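Skelden Railway and Transport Museum
Minutes of the Friends' meeting held in the station waiting room, January, 7.30 pm

Chair: Adom Quaye
Minutes: Amerley Kwofie

1. Minutes of the last meeting
Agreed, with one correction. The signal lamp on loan from Rukgate is to be returned in spring and not at Easter as recorded.

2. Matters arising
The damp in the ticket office is no better. Adom has asked Gerlach for a price to repair the gutter on the platform side and will chase it. The old luggage trolley has been moved under cover.

3. Stores and collection
The paper collection now stands at 597 catalogued items, mostly timetables, waybills and staff notices. The Rukgate goods ledgers are still to be done. Amerley asked that anyone taking a box out signs the sheet by the door — three were missing from it last month. Blue crates on metal racking were discussed and generally liked. No decision on buying any until the floor in the parcels office has been looked at.

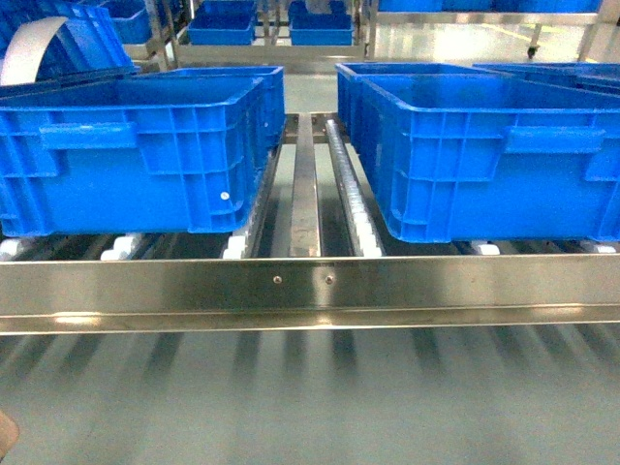
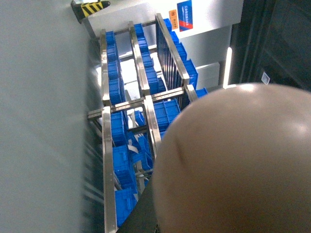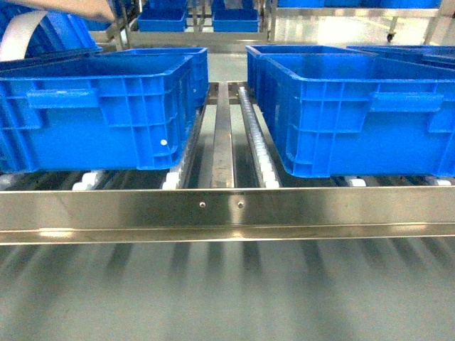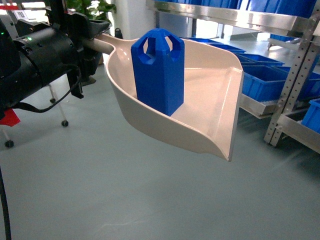 Blue crates and metal racking.

4. Branch line exhibition
Opening moved to the start of the season. Panels one to six are written. Panel seven, on the milk traffic, needs a better map. It was agreed to print 1,000 leaflets and to leave 200 of them at Skelden library.

5. Model layout
The Clolladex controller keeps tripping when two trains are run together. Adom will try the spare. Until then, one train at a time.

6. Money
£60 was agreed for archive tape and folders. The hire charge for the waiting room stays as it is.

7. Any other business
Amerley has been offered a set of carriage prints and will ask for photographs before accepting. The key to the lamp room is still missing.

Meeting closed at 9.10 pm. Next meeting in March, same place.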